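I oiled my kitchen table in February and I've had so many messages about it that I'm just going to write the whole thing down! It's a plain pine table, nothing fancy, and when I got it the top was covered in coffee rings and something sticky I never did identify.

You'll need sandpaper in 120 grit, a sanding block, a couple of old cotton T-shirts and a tin of hardwax oil. I used Humis in the clear matte, which my friend Kaan swears by (he did his stairs with it). Open a window too.

Start by washing the top with warm water and a drop of dish soap, then let it dry overnight. I skipped the overnight part on my first try and the paper clogged up in minutes, so learn from me. Then sand with the grain, long strokes, end to end. Don't go hunting for one stain and digging at it - you'll make a dip, and you'll feel it every time you wipe the table down.

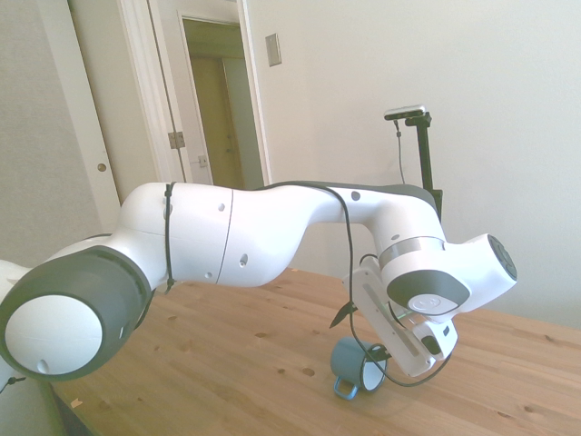
Color is the part people ask me about most. Pine goes orange over the years, and a regular oil speeds that along. If you like your wood pale, the light pine of the table here against the white walls is the look to aim for, and you'll want an oil with a tiny bit of white pigment in it. Test it on the underside first! Mine looked chalky down there until I wiped it back properly, and then I loved it (but went with clear anyway, go figure).

Now the oil. Put a spoonful on the cloth and rub it in thin, thinner than you think. Leave it 15 minutes, then wipe off everything that's still sitting on the surface. Wait until the next day, and do it again. I did 2 coats and the water beads up nicely.

One serious thing: oily rags can heat up and catch fire all by themselves. Lay them flat outside to dry, away from the house, and don't ball them up in the trash.

Keep hot pans and wet glasses off it for a week or so. I ate on the couch.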